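Working from a sit-stand desk, seven months in

1 August 2019

I bought a sit-stand desk in January after two winters of lower back trouble. A few readers asked me to write it up once I had used it for a while, so I'm doing that now.

The desk is the Zasanmont, the plain one with the crank handle. I looked at the electric version and decided against it. The electric one cost more, needed an outlet on the wrong wall, and the shop in Sterthorpe that sells them had a four-week wait. The crank version was in stock. It takes 21 turns to get from my sitting height to my standing height. I thought that would put me off using it, and for the first few weeks it did. Now I crank it up when I come back from lunch and crank it down when my feet hurt.

I stand for two hours a day, usually in one block. I tried the advice you see everywhere about switching every half hour and could not keep it up. I write manuals for a living, and when I'm in the middle of a section I don't want to stop and move the furniture. One long block after lunch works better. It's also the time of day when I used to get sleepy, and I get less sleepy on my feet.

The back is better. I can't say how much of that is the desk, as I also started walking to the post office and back before work. My doctor was more interested in the walking. What I can say is that I used to get up from the chair at the end of the day and need a minute to straighten out, and that has mostly stopped.

Shoes matter more than I expected. In socks on a hard floor I lasted twenty minutes. I bought a Brastska mat, the thick gray kind, and that helped, but it's a nuisance when I sit down again because the chair wheels catch on it. I push it against the wall with my foot. If I were doing it over I'd buy the smaller size.

The monitor was the other problem. When the desk goes up, the monitor goes up with it, but I hold my head differently standing than sitting, so the height was right for one and wrong for the other. I ended up with a clamp arm from Tóth, secondhand, and I tilt the screen back a little when I stand. Check the thickness of your desktop before you buy a clamp. Mine fit with very little to spare.
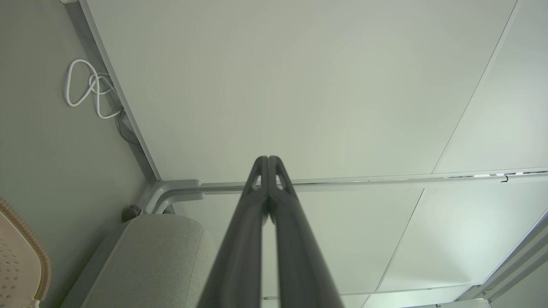

Cables took me a whole Saturday's worth of patience, spread over several evenings. With a fixed desk you can let everything hang down the back and forget it. With one that moves, anything too short gets yanked out and anything too long ends up around your feet. My first try was adhesive clips, and they fell off within a month. If the bottom of your desktop is smooth and flat, like the off-white one in the photo, wipe it down with rubbing alcohol and let it dry before you stick anything to it. I skipped that step the first time. The second set has stayed up. The power strip is screwed on, and only one cord runs down to the floor, with enough slack for the full height.

A few things I would still change. The crank handle sticks out on the right side and I have walked into it more than once. The desk wobbles a bit at standing height when I type hard, though not enough to bother me on calls. And there is no drawer, so pens and stamps live in a shoebox on the windowsill.

I'm keeping it. Next I need to replace the chair, which is older than the back trouble and may have had something to do with it.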